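Início | Notícias | Oficinas

Garra manual feita em casa já dobra roupa -- e o próximo passo é o braço

27 de julho de 2024

Uma garra de dois dedos, operada à mão, saiu da bancada da oficina partilhada Cullby e foi parar em cima de uma cama. Literalmente. O projeto chama-se Gallholm e é obra de Ayman Tarawneh, que começou a montar as peças na cozinha de casa e acabou por levar tudo para a oficina quando a mesa deixou de chegar.

A ideia é simples de contar, menos simples de fazer. A pessoa segura a ferramenta, faz a tarefa com ela -- pegar, puxar, dobrar -- e os movimentos ficam registados. Depois servem para ensinar um braço robótico a repetir o gesto. O braço, esse, ainda está por montar. Faltam dois motores e a fonte.

Orçamento até agora: 489 euros, quase tudo em parafusos, rolamentos e plástico para as peças impressas. Só a primeira versão dos dedos foi refeita 6 vezes. Partiam sempre no mesmo sítio, junto à articulação de cima. Tarawneh mudou o desenho dos braços, engrossou a curva e o problema desapareceu, pelo menos nos testes de julho.

Roupa foi escolha de propósito. Caixas e copos são fáceis, diz ele, o tecido é que não perdoa: escorrega, muda de forma, esconde as pontas. As primeiras tentativas com toalhas correram mal, a garra apanhava duas camadas em vez de uma. Agora trabalha-se com panos mais leves, pegando numa prega de cada vez e sempre pela ponta dos dedos.

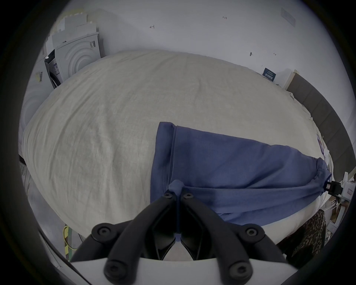
Doucet, que também frequenta a Cullby, não está convencido e disse-o na página do projeto: para tecido fino, dois dedos rígidos é pouco, ele punha uma borracha macia nas pontas e esquecia o resto até isso estar resolvido. Acrescentou que gravar horas de dobras com uma pega que ainda vai mudar é trabalho deitado fora.

Tarawneh respondeu no mesmo dia. Concorda com a borracha, vai experimentar. Com o resto não. As gravações servem na mesma, escreveu, desde que a abertura dos dedos e o comprimento fiquem iguais -- e vão ficar.

Os números por enquanto: 2.427 gravações curtas guardadas, 59 postas de lado porque o pano saiu do campo da câmara ou a garra fechou em falso. A triagem é feita à mão, à noite, e é a parte de que ninguem gosta.

Os ficheiros das peças devem ser publicados quando a nova pega estiver fechada. Quem quiser imprimir uma antes disso pode pedir na oficina, mas sem garantias, as medidas dos furos ainda mudam de semana para semana. Também há lista de material, incompleta. Falta o comprimento dos parafusos das articulações.

O braço será montado na Ploneveck, a sala do fundo da oficina, onde há uma bancada fixa e tomadas que cheguem. Data não há. Primeiro teste previsto: uma toalha de rosto, duas dobras, sem ninguém a segurar na garra. Se correr bem passam às camisolas.

Quem tiver uma fonte de 24 volts parada em casa pode deixá-la na oficna, ao cuidado do projeto.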